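The Oatcakes

Othmane Saber did not believe in the oatcakes. He had said so in May, when his sister-in-law first wrote to him about the bakery in Clandthorpe, and he said it again to the woman from the bakery as she took off her coat.

"Two hundred years," she said. "The same recipe."

"Who kept it?"

"The Oláh family."

"And before they had an oven?"

She smiled as if he had paid her a compliment. Her letter had promised that a single oatcake would bring back one meal from your past, complete, down to the weather. The price was 28 dollars. He had underlined the price.

He wiped the table himself and made her roll up her sleeves. She thought this was very funny.

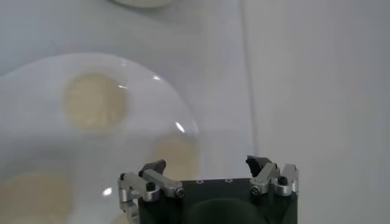

"Does it matter which one I take?" he asked.

"People usually know."

"People usually know after they've paid."

He leaned over them. They were pale and plain, and they looked like something his aunt would have served to a guest she wanted gone. He took the biggest, on the theory that if he was being robbed he might as well be robbed by weight. It was dry. It needed salt. He chewed with his eyes on the woman's hands.

"Well?" she said.

"Nothing."

"Give it a minute."

He gave it a minute. A truck went by outside. He was about to ask for his money when he noticed that he was annoyed about the soup, that it had come without bread, and that his brother had taken the chair by the window again, where the rain was getting in.

"What's in these?" he said.

"Oats," said the woman, and reached for her coat.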